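Skirnside Household Robotics Safety Project
Progress report to the Cukora Fund
February 1, 2025
Prepared by Saron Gidey, project lead

Dear friends at the Fund,

Thank you again for your patience over the winter, and for the very kind note you sent after our last report, which I read out to the whole group over lunch. You asked for more about how the rules get made and less about our equipment, and I have tried to take you at your word. If I wander a little, please forgive me. It has been a full few months and I am fond of this work.

Where we are with the code of practice

When we last wrote, in October, the code of practice for two-armed robots at household tables was a pile of notes with a good title. It is now a proper draft, the second, and it runs to 30 clauses. The first draft was longer and, I am sorry to say, much harder to read. Wafula Mfaume took it home over a long weekend and came back with whole pages crossed out, mostly places where we had said the same thing in three different tones of voice. I was a bit wounded for a day or so and then very grateful.

The draft is sorted by the moment at which a rule matters: before anyone switches the arms on, while they are moving, when something goes wrong, and at the end of the session. We tried sorting by type of hazard at first, as many documents do, but the people who tested it for us kept flipping back and forth looking for the thing they needed right then. An operator who has just heard an odd noise does not want to decide whether it is a mechanical matter or an electrical one. They want the page that says what to do with their hands.

Simulation before hardware

The part of the code that has taken the most talking is clause 4, which says that any new task has to be rehearsed in simulation before it is tried on real arms. Everybody on the team agreed with this in principle from the first day, and then we spent weeks finding out that we each meant something different by it. For one person a rehearsal was a single clean run. For another it meant a full set of trials with the objects moved around in between.

We have settled on the fuller version. A task must be run 500 times in the simulated kitchen, with the small items laid out differently each time, before it can be signed off for hardware. The log of those runs has to be kept, including the bad ones, and a person other than the author of the task has to read through the failures and write a few lines about them. I want to stress the writing part. We found that when reviewers only had to tick a box they ticked it, and when they had to produce even two sentences they noticed things, such as a wrist that turned the long way round or a gripper that pressed on the table before closing.
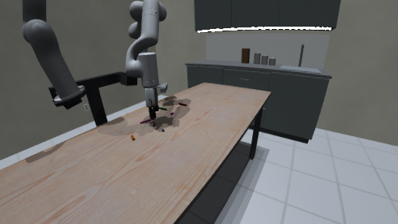
Our main rehearsal task at the moment is tidying drawing things, and it has been a wonderful teacher. Thin, short objects lying on a flat top oblige the fingers to come down very near the surface, and so the question of clearance can't be put off. How near is too near? How fast may the arm be going for the last little stretch? Clause 11 now asks for a separate, slower speed limit close to the tabletop, to be set by each site for its own arms and written on the card that hangs beside the controls. We thought hard about giving a single number for everyone and decided against it. Arms differ, tables differ, and a number copied from somebody else's document tends to be trusted more than it deserves.

Clutter has its own clause too, number 12. Early on we let people lay out objects however they pleased, and naturally they spaced them kindly, the way you would set a table for a guest. Real tables are not like that. The clause asks that a good share of the layouts have objects close enough together that the fingers could touch a neighbor on the way to the one they want, and that touching a neighbor be logged as its own kind of event. It was being counted as a success before, so long as the right item got picked up, and we were all rather sheepish when we saw how that had flattered us.

Two arms, one table

I promised last time to say more about the shared space rules. When two arms work over one table, there is always a region that either could reach, and the question is who may go into it and when. Our draft says that only one arm may be in the shared region at a time unless the task calls for both, and that if it does, the task sheet has to say so in plain words and name the step. The other arm must wait at a parked position which has been checked beforehand, and it must be a position where a person standing at the table can plainly tell that it is parked.

That last phrase came from Wafula, and it led to one of our better afternoons. He pointed out that an arm holding still and an arm waiting to move look just the same to somebody walking by, and that our rule had been written for the software and had forgotten the person. So we tried out several parked positions in simulation and asked colleagues from the Mirani office, who do no robotics at all, to tell us which arms they would feel easy standing next to. They preferred the arm folded back and high, with the wrist well away from the table, even though it costs a little time on each cycle. We have written that preference into the guidance notes, as advice for now. I would like to see it become a requirement in the next draft, and I expect we will have a friendly argument over it.

We also added a clause on arms with nothing fitted at the end. A bare flange seems harmless and people relax around it, but it is a hard lump of metal on a strong arm, and the same speed and distance rules now apply whether or not a gripper is attached.

What has gone less well

I would be giving you a rosier picture than I should if I left out the following.

The incident log is behind. The form we designed was too long, and operators at the end of a session were filling it in from memory the next morning, or skipping it. Going through the past year, we found 364 entries, and a fair number had no note of which task was being run. We have cut the form down to one side of paper, and a session can't be closed now until it is filled in. It is early days, but the new entries read much better than the old ones.

The wording on stopping distance is still not right. We say that the arm must come to rest "promptly" after the stop is pressed, and every person who has read the draft has put a ring round that word. They are correct to do so. We need a proper measuring method, and it has to be one that a small lab can carry out without buying special gear. Clilia, our partner in the testing work, has offered to lend us some bench time in the spring so that we can compare a few simple methods side by side.

We also underestimated how much care the simulation itself would need. A rehearsal is only as useful as its likeness to the real room, and we had no rule to say who looks after that likeness. Tables get moved. Somebody raises a mounting post by a hand's width to suit a new task and forgets to mention it. Clause 6 now says that the real setup must be measured against the simulated one at the start of each new task, and again after anything has been shifted, and that if they disagree the earlier sign-off no longer counts. This was not popular when I proposed it! It means repeating work, and I do understand the groans. We lived with it all through the winter, though, and the grumbling has mostly died down.

Training and readers

The draft has now been read by people at several levels of experience, from engineers to a pair of students who joined us knowing very little and asked marvelous questions. One of them wanted to know why the code never said who is allowed to tell an operator to stop. We had simply assumed the answer was anybody, and had never put it down. It is now clause 2, near the very front, in a sentence of its own: any person in the room may call a stop, and the operator must stop first and ask afterward.

The training half-day that goes with the code has been run in its trial form. We begin with the simulated kitchen so that newcomers can make mistakes and talk them over in comfort, and move on to the real arms after the break. Several people told us they would like more time on the first part and less on the slides, and I agree with them entirely. The slides will be trimmed. I had grown attached to a few of them, but so be it.

Spending

We are a little under budget on travel, having held most of our reading sessions at Skirnside, and a little over on staff time, nearly all of it from the log review I described. The two come close to canceling out, and the full table is in the attached sheet. We do not need to ask you for any change to the grant. If you are willing, we would like to move what is left of the travel money across to printing, as the cards beside the controls wear out quickly and we would like to have them done on something sturdier.

What comes next

Over the coming months we plan to finish the stopping distance work with Clilia, bring out the third draft, and send it to outside labs for comment. Wafula will look after the comments and keep a public list of what was suggested and what we did about it, including the suggestions we turned down and our reasons. I will be working on the guidance notes, which need examples of filled-in task sheets so that people can see how much detail we are hoping for.

There is one matter on which we would be very glad of your advice. Some readers would like the code to be offered as a checklist that a lab can complete and put on its website. I can see the appeal, and it would certainly help the code get around. My worry is that a lab might fill it in once and never look at it again – and the clauses that have done us the most good are the ones we have to come back to every time the table is moved. If the Fund has seen this handled well in other fields, please do put us in touch with whoever managed it.

You would be very welcome to visit, and to sit in on one of the failure reviews if you can spare the morning. They are livelier than they sound, and there is usually cake.

With warm thanks from all of us,

Saron Gidey
Skirnside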